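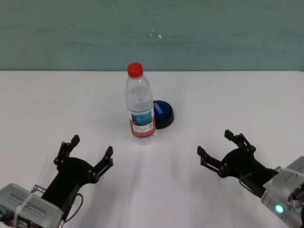 2024-01-09, bench 2, Varnora room

Good day at the white table! Finally got to play with the blue button properly, and I have a lot to write down before I forget it.

Setup first. Button on the bare tabletop, no mat, no tape. Water bottle (the one with the red cap) just in front of it and a bit to the left, so the button peeks out from behind. I wanted to know how annoying it is to have something standing in the way when you go for a press. Fairly annoying, and more interesting than I expected.

With the bottle there I did 40 presses, straight down on the dome with one finger, then 10 more with the flat of the hand. The flat hand wins easily. With one finger I kept coming in from the right to miss the bottle and landing near the rim, where the dome tilts a little before it clicks. Lovely click, by the way — deep and round, much nicer than the Nirkness ones we had in March. Fidelina heard it from the hallway and came in to try it herself.

She asked if the bottle level matters. Good question! A fuller bottle stays put when your sleeve catches it, and a nearly empty one skates off. Partly filled is a fair middle, so keep it that way for now and put the cap on tight. (I learned about the cap last week. The Wuvholm folder has dried out and is only slightly wavy.)

Other things:

- Matte top is great to work on. Hardly any glare from the overhead lights, even on the shiny blue dome.
- Green wall: still want to touch up the little white specks behind the table. Mercedes thinks the leftover paint is on the Echeverri shelf, can marked 1795. Didn't look yet.
- Button slides a hair if you press at a slant. Try the thin rubber feet, the ones from the drawer under the sink.
- Lettering on the dome is handy for keeping it turned the same way between rounds. I lined it up by eye and that was good enough.

Next round: same two things, bottle moved a hand's width left, then right, then gone. Fidelina wants to do the pressing and I'll write. Mercedes has the table until lunch, so after that.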